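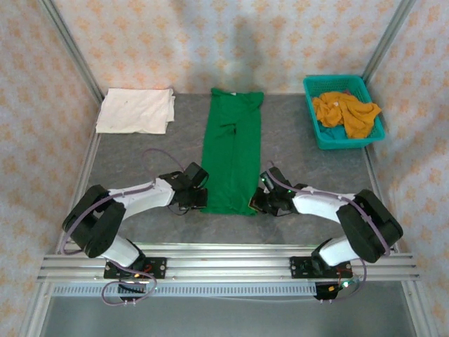
Hi everyone! I'm looking for somebody to help me with laundry folding at Blackwood, my little wash-and-fold place, and I'd love to have you started before the end of the month.

The job is mostly folding. Towels, T-shirts, kids' stuff and pants – so many pants! I like them laid out flat first, legs together, wrinkles smoothed out by hand, and then folded up from the bottom. If you have your own way and it comes out neat, show me, I'm happy to learn (my fitted sheets are still a disaster). You'd also sort the baskets as they come in and keep each customer's things together.

Hours are four mornings a week, 8 to noon, with the odd Saturday if you want it. Pay is $400 a week to start, and we'll sit down and talk about a raise in March. You don't need any experience, but you will be on your feet the whole time and the full bags get heavy.

We have a radio and decent coffee, and you can do your own wash for free – my favorite perk by far!

To apply, drop a note at the counter or leave a message on the shop phone, extension 2677. Tell me which mornings work for you and when you could start. I'm reading replies from Sep 9, 2024 and will call everybody back that same week.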